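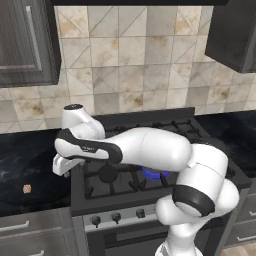

仿真厨房,白色机械臂横在灶台上方,炉火开着一个。

二月,晚上九点多

今天一整天都在弄采购预算。早上先把仿真打开,对着灶台看了很久,想弄清楚一件事:到底要不要买第二台臂。

目前的打算是先买一台。仿真里的底座放在灶台前面,偏右,前臂从炉架上方横过去,夹爪刚好能落到左边台面的上方。这个姿势够得着,但是前臂正压在火的上面。仿真里烧不坏,真机不行。外壳能耐多少度,Stivau 的资料里没写,只写了工作环境温度,上限40度。写邮件去问了,下午还没回。

如果外壳不耐热,有两个办法。一个是加隔热套,Csonka 有现成的,要量关节尺寸定做,交期五周。另一个是把底座挪到左边去,从侧面伸进来,不跨火。挪底座不花多少钱,但右边台面就够不到了,放调料和盘子的位置都得重新排。我倾向于先买隔热套,底座的位置等真机到了再试。

灶也是个问题。仿真用的是燃气灶,明火,铸铁炉架。Gotthorpe 那边的实验间没有接燃气,要接的话得走物业审批,还要装报警器和排风。之前的预算表里完全没有这一项,是我漏了。今天补上了,单列一行,金额先空着,等报价。也想过改用电磁灶,审批简单很多,可是那样旋钮就没有了,拧旋钮这个任务要整个换掉,前面做的东西有一半用不上。中午吃饭的时候又想了一遍,还是燃气。

下午看夹爪。现在模型里用的是平行夹爪,方方正正的,指头比较厚。夹碗边、夹锅柄问题不大,夹台面上薄的小东西就难说。Atico 有一款细指的,600欧,另外配一套可换的指尖。备用指尖我写了5套,后来觉得多,又没有改。指尖是消耗品,碰到热锅铁定坏得快,先这么放着。

相机支架、线缆、急停按钮、固定底座用的钢板,这些零碎的东西加在一起,我给了1000欧。上一次做预算就是零碎没算够,最后线都是自己从别的项目里拆过来的,长度不对,中间接了两次。这次宁可多写一点。钢板要找人打孔,孔距按底座图纸来,图纸打印出来了,放在抽屉里。

运费和保险还没有填。臂的重量在资料第三页,明天抄到表里。实验间的门宽也要量一下,去年搬柜子的时候卡过一次。

另外想清楚了采购的顺序。燃气审批最慢,应该最先动,臂可以晚一点下单。要是臂先到了,没有火,也不是不能用,可以先做台面上的部分:拿、放、开抽屉。那边的柜子是推拉门,没有长条把手,和仿真里的不一样,得买一套便宜的抽屉柜来代替。把手要买横条的,银色灰色无所谓,关键是夹爪能伸进去。这一项也加进表里了,写在炉架下面。

第二台臂,最后还是没有写进正式的表,只放在备注里,写的是视第一阶段情况再定。双臂做饭当然方便,一只扶锅一只翻,可这个厨房就这么宽,两台站在一起,人就没有地方站了,调试的时候很麻烦。

傍晚 Stivau 回信了,只说会转给技术部门。没有别的内容。

表格存了第四版。明天要做的:给物业打电话问燃气审批要哪些材料,量门宽,问 Csonka 隔热套能不能先寄一块样料,把运费填上。仿真那边把底座往左挪一版试试,看看前臂还会不会过火。

睡前又检查了一遍总数,有一格公式没有拉下来,少加了急停按钮。改好了。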